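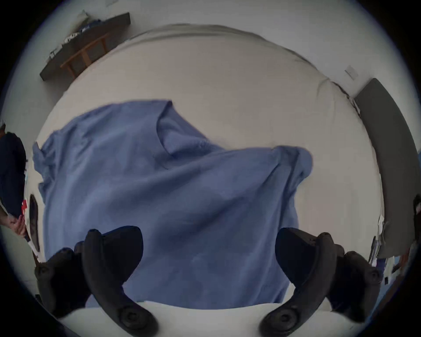

Search stories, authors

Atieno called at almost 8 to say she was coming for the blue shirt, and of course I hadn't folded it. I'd been sleeping next to it since April, if you must know!

So I put it on the corner of the bed and had a little talk with it.
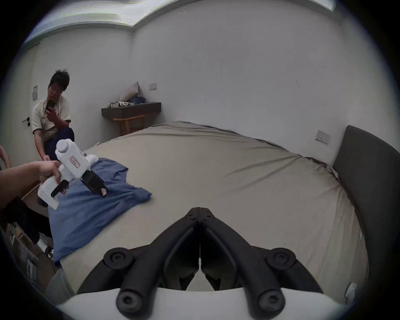
The blue one, still not folded.

"You're going to Bormont," I told it, "and you'll like it there." It said nothing - typical. Then I fussed with the sheet for 30 minutes, because a person can't cry over a smooth sheet (my theory).
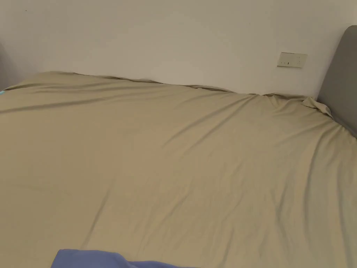 Wrinkles and all.

She rang the bell twice. I let her ring.

Related stories
Skinumine
The Rowlands Key
Two Nights in Sikham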